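Fitment notes on the Rallix cabin filter housing, as the listing has been updated and I keep getting the same messages. Thread.

Part 919 replaces the original housing on the Stinby van, diesel and petrol, right-hand drive only. Left-hand drive vans have the blower on the other side and need a different lid.

Check the label on the blower motor before ordering. If it ends in 263, you want the early housing with the square drain. Any other ending takes the later one with the round drain. The two do not interchange.

The Tarkora pickup uses the same filter element but a deeper tray. The lid will clip on and look right. It leaks at the rear edge once the fan goes above speed 2.

Vans with the factory rear heater: 919 fits, but the loom bracket has to move to the lower stud. No drilling. 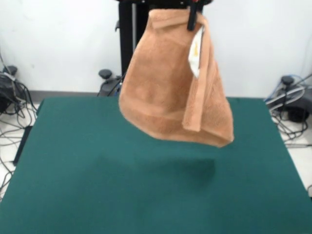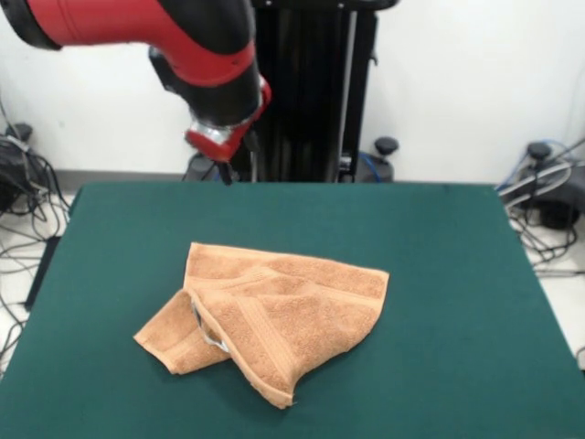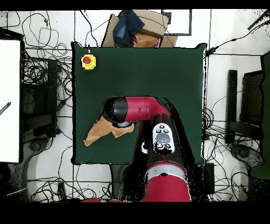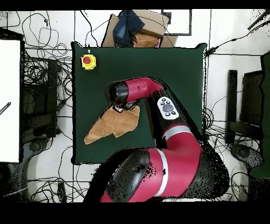
Seal: the foam strip in the box is for the lid only. Leave the tray seal in place if it is still soft. If it has gone hard, order the Obeidat strip separately and cut it to length with the joint at the top.

Screws: 4, all the same length. Hand tight, then a quarter turn. The bosses are plastic and will strip with a power driver.

Airflow arrow on the element points towards the passenger footwell on the Stinby. On the Tarkora it points down. Old workshop sheets show the Stinby arrow reversed; the corrected sheet went up in March.

Drain hose is not supplied. Reuse the old one, or measure the outside of the spout before buying. The square drain still takes a round hose, as there is an adaptor pushed into the end of it. Pull it off the old housing before you throw that away.

Pollen and carbon elements both fit. The carbon one is thicker at the frame and needs the centre rib seated first, then the ends.

Returns are fine if the clips have not been snapped home. Send the blower label number with the request.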